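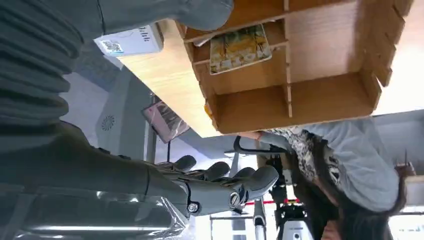
## Part 3: Putting the cubby organizer together and filling it

This is the fun part! By now you have all your panels sorted and you've had a look at the parts sheet, so let's get this thing standing up. The organizer is made of thin laser-cut plywood, and the panels hold each other with interlocking tabs. No screws anywhere. I still get a kick out of hearing the first tab click home.

You'll want a clear table, a soft cloth and a small rubber mallet (a wooden spoon wrapped in a dish towel works great too). Have the Hukico wood glue handy if you plan to glue, but read step 6 before you open it.

### Assembly

1. Peel the plastic wrap off every panel and check both faces. Clear film is sneaky and loves to hide on the pale side of the wood.
2. Lay the back panel flat on the cloth, smooth face down.
3. Fit the vertical dividers first. Start each one at the middle tab and work out toward the ends, pressing with your thumbs.
4. Slide the horizontal dividers into the slots. They should go in with a firm push. If one stops halfway, pull it back out and turn it end for end.
5. Add the top and bottom, then the two long side panels. Leave the sides for last, even if it's tempting to put them on early!
6. Stand the whole unit up and check it for wobble. Happy with it? Now you can run a thin line of glue along the outside joints. Plenty of people never glue theirs, and they can take it apart again for a move.

> **Caution:** Tap the panels only along their edges, right over a joint. A knock in the middle of a thin panel can crack it.

> **Caution:** Keep plastic wrap away from babies and small children. Bag it as soon as you're done unpacking.

**Note on tight tabs:** Plywood swells a little in damp weather. If you're building in a muggy room, two or three strokes of fine sandpaper on a stubborn tab will do it. Go easy, you can't put wood back.

### Setting up the cubbies

7. Decide which way is up for you. The unit stands happily on either end, and the Vellura edition can lie on its long side as well.
8. Put heavier things in the bottom row: jars of beads, ink bottles, that big roll of tape.
9. Save an upper cubby for something nice to look at. A printed card or a small picture leaned back at a slight tilt is lovely there, and you can swap it out with the seasons (Liên Diệp puts hers up in November and leaves it until spring).
10. Slip a strip of felt under anything with a rough base.

### Care

Dust with a dry brush and get right into the corners. For marks, use a barely damp cloth and wipe with the grain. Please don't soak it. If you'd like a richer color, one thin coat of Després furniture wax looks wonderful on this wood.

Replacement dividers are part number 541, and side panels are 661.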